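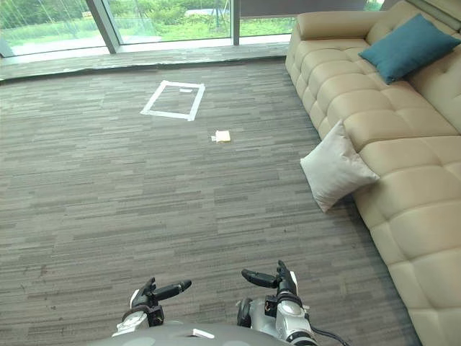
Ticket: Guest names with accents are spoiled after import, and phone numbers have lost the first zero
Product: Prothero Bookings, desktop version
Site: Floltside guest house, Drelville
Opened by: Rhun Humphreys
Handled by: Sowmya Pai
Status: Solved, see the end
Priority: Normal, raised to High, then back to Normal

Problem as reported

Rhun has moved the old guest list from the previous booking program into Prothero. The list was saved as a CSV file and it has 1,669 guests. The import finished without an error message. When he opened the guest cards afterwards, he saw that names such as Siân were shown as SiÃ¢n, and that telephone numbers which should begin with 0 now begin with the second figure. He noticed it when the Ekholm label printer made an envelope label for a guest and the name could not be read.

He asks two things. Can the guest list be repaired without doing it by hand, and will the new bookings for July be lost if the list is imported again?

Note from Sowmya Pai

Thank you, Rhun, for the clear report and for attaching the label. I have read the import log which you sent. There are no warnings in it, and this is expected, because for the program a wrong letter is still a letter. Please do not correct any cards by hand at the moment. If you correct some of them and we import again, we will have a mixture, and it will be difficult to know which card is right.

Please could you answer the following:

Which version of Prothero do you have? It is written under Help, then About.
Did you open the CSV file in a spreadsheet program before the import, and did you save it there?
Do you still have the file as it came from the old program, before anyone touched it?
Does the wrong name appear also on the screen, or only on the label?

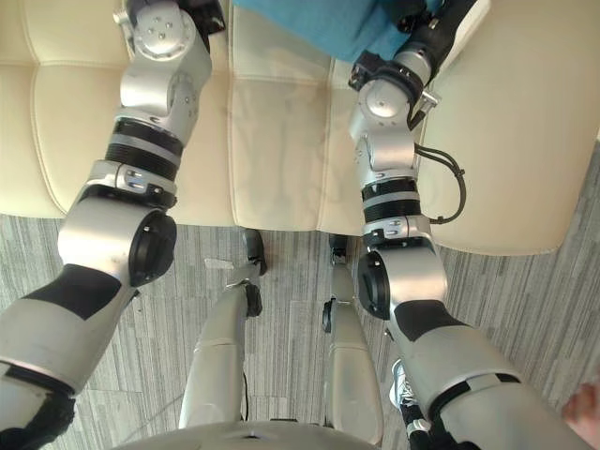
Reply from Rhun Humphreys

Version is 16. The wrong name is on the screen too, the printer is only copying what it gets. Yes I opened it in the spreadsheet, I wanted to delete a column with old car registrations which we don't need any more. I saved it when it asked me to. The original should be on the office computer, Gwilym made the export, I will ask him.

Note from Sowmya Pai

This explains the telephone numbers, I am quite sure. When a spreadsheet program opens a CSV file by double click, it tries to be helpful and decides that a telephone number is an ordinary number. An ordinary number does not need a zero in front, so the zero is removed. When the file is saved, the zero is gone from the file also, and Prothero cannot know that it was there.

The accents are a different fault. I suspected the printer first, and I was wrong about this. The file was written in one character set (UTF-8) and read in another (Windows Western). In UTF-8 the letter â is stored as two bytes, and if these are read in the wrong set, each of them becomes one sign. So one letter becomes two strange ones. Names without accents are not touched, and for this reason the list looked correct when Rhun checked the top of it.

We therefore have two faults which came at the same time but do not depend on each other. If we repair only the character set, the zeros will still be missing.

Message from Gwilym Wogan

I have the original. It was in Downloads and not in the folder where I told Rhun it was, sorry both. File is attached. I have not opened it, only copied.

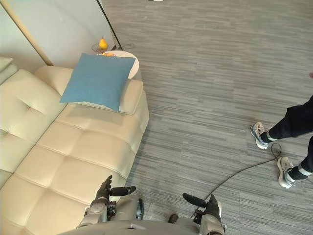
Note from Sowmya Pai

Thank you, Gwilym. I opened your file in a plain text editor. The zeros are present and the accents are correct. We can use this one.

I have made a test with a copy of the Floltside database on my side. Steps which I have done:

Made a backup under File, Backup, Whole database.
Opened Guests, Import, and chose the original CSV file.
Changed Character set from Automatic to UTF-8.
Set the column Telephone to Text. The preset value in this version is Number.
Left out the column Car registration by choosing Do not import. It is not necessary to delete it from the file.
Chose Update existing guests, and matched them by Guest reference.

The last step is the important one for the July bookings. A booking in Prothero is tied to the guest reference and not to the name. If the guest is updated, the booking stays where it is. If instead you choose Replace all guests, the cards are deleted and made again with new references, and the bookings will then have no guest. They are not deleted, but they must be connected by hand, and this is slow work.

In my copy all bookings stayed with their guests after the update.

Reply from Rhun Humphreys

Looks good. One question before I press anything. Eifion Gape changed his address with us last week, I typed it in Prothero directly. Will the old file put back the old address?

Note from Sowmya Pai

Yes, it will, and I am glad that you asked. With Update existing guests, every column which is imported will write over what is on the card. To avoid this, please set all columns to Do not import except Guest reference, First name, Surname and Telephone. The address will then remain as you typed it. If you have also corrected a telephone number since the first import, write it on paper first and enter it again afterwards. I have raised the priority until this is done.
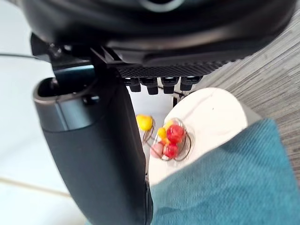
Page last changed: 8/3/23 by S. Pai

Result

Rhun has made the backup and imported the four columns as described. He checked the cards of guests with â, ô and ŵ in the name, and all are shown correctly. Telephone numbers begin with zero again. Eifion Gape still has the new address. The July bookings are all connected to a guest.

One label was still printed with the wrong name after the repair. The Ekholm printer program keeps recent labels in its own list, and Rhun had chosen the label from there. In the printer program, Labels, Clear recent removes them. After this the label was correct.

Remaining points

Prys Prydderch from the Prothero development side has confirmed that the character set Automatic looks only at the beginning of the file. If the first accent comes later, the program chooses Windows Western. He has accepted this as a fault, and I have linked his report to this ticket. Until there is a correction, please choose UTF-8 by hand at every import.

I have also asked him if the column Telephone can be preset to Text. No answer yet.

Guests who were entered by hand in Prothero were never affected by either fault and do not need to be checked.

Priority set back to Normal. Rhun has agreed that the ticket can be closed.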